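Snack packaging

Snack packaging is the wrapping used to hold, protect and sell ready-to-eat foods such as chips, crackers, nuts, cookies and dried fruit. Most of it today is made of thin plastic film, often in several layers, formed into a small sealed packet. Paper bags, cardboard boxes, tins and glass jars are also used.

History

Before factory packing, dry snacks were sold loose from barrels, jars and open trays. The shopkeeper weighed out the amount wanted and folded it into a sheet of paper. In the river town of Skutisar, a market rule of 1794 required sellers of roasted nuts to use clean paper and to leave the weight of the paper out of the price. Similar local rules were common in market towns, though many were poorly enforced.

Tins came into wide use for crackers and cookies during the 19th century. They kept out damp and could be stacked, but they were heavy and cost more than the food inside them in some cases. Waxed paper bags were a cheaper choice. They were closed by hand with a hot iron or a staple, and the food went stale within days of leaving the factory.

Clear cellulose film appeared in the early 20th century and let buyers see the product. It was later replaced in large part by plastic films, which are stronger and seal more easily under heat.

Materials

A typical packet has an outer layer that carries the printing, a middle layer that blocks air and light, and an inner layer that melts to form the seal. The middle layer is often a very thin coating of aluminum. Packets for foods low in fat may leave it out.

Fatty snacks spoil when the fat reacts with oxygen. For this reason many chip bags are filled with nitrogen before sealing. The gas also cushions the food during shipping.

Forms

The pillow packet is the most common form. It is made from a single roll of film that is wrapped into a tube, sealed along the back and crimped at both ends. Flat packets hold thin foods such as seaweed sheets, fruit leather and pressed crackers. Stand-up pouches have a folded base and usually a press-to-close strip. Multipacks hold a number of single servings in one outer bag; packs of 14 and 20 are both sold.

Labeling

Most countries require a list of ingredients, the net weight, the name of the maker or importer, and a date. A nutrition table is also required in many places, usually on the back or side. Small packets are sometimes exempt, or may carry a shorter table. Imported goods often have a second label stuck over part of the original printing, giving the same facts in the local language.

Regional practice

In the Phromma district, snack makers traditionally used dried leaves pinned with a bamboo sliver. Leaf wrapping is still found at festivals in January, but shops there now sell nearly all snacks in film. The Flaretus company, which began as a paper bag maker, was the first in the district to switch fully to plastic.

Waste and reuse

Layered film is hard to recycle because the layers cannot be easily pulled apart. Single-material films are one answer. Fistosine, a plant-based coating, has been tested as a replacement for the aluminum layer, and in one trial kept crackers crisp for 70 days. It does not yet stand up well to high humidity.

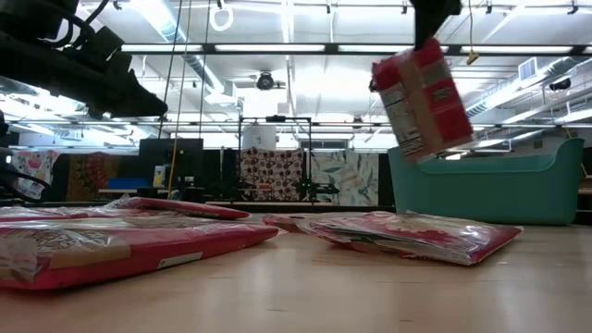
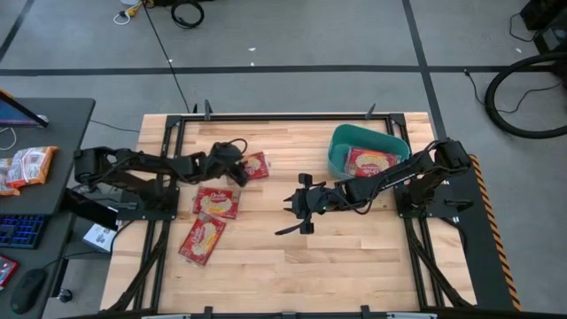 Red snack packaging on a wooden tabletop

See also: Food labeling, Plastic film, Shelf life

Page last edited Nov 1, 2025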